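## Are simulated kitchen demos worth recording if one arm mostly sits there?

I've been told to collect two-arm examples in a simulated kitchen for a policy we're training at Lindside. My doubt is whether any of it teaches the model to use both arms. In the view I pulled up, the gray arm is over by the cutting board and the black gripper is out over bare marble.
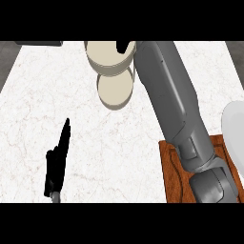

Manolis Karras told me to keep every episode and let the training sort it out, idle arm included. I don't buy it. We have 20 episodes so far and I'd like a better reason before I record more. Do people trim these, or throw them out?

### Answer 1

Keep them. More data is better. We used Watov for this and it was fine.

### Answer 2

"Fine" measured how? I'd want to see that before copying anyone.

Waiting is a legitimate thing for an arm to do, so I wouldn't delete an episode over it. I would check where the waiting comes from. If the person driving can only handle one arm at a time, the model learns that habit along with the task. We pulled 4 episodes from our Jenham set last May and played them back with the actions plotted per arm. Long flat stretches on one side, every time, and the trained policy froze in the same spots.

Try this before you record more:

- Plot both arms' actions for 5 episodes.
- Trim the dead time where neither arm moves.
- Train once with the trimmed set and once without, same seed.
- Vary the starting pose of the second arm.

If the two runs score the same, Manolis has a point. I'd still test on layouts you never recorded.

### Answer 3

Does Ozoliņš export the idle arm as zeros or as a held position? Ours mixed the two and it took ages to notice.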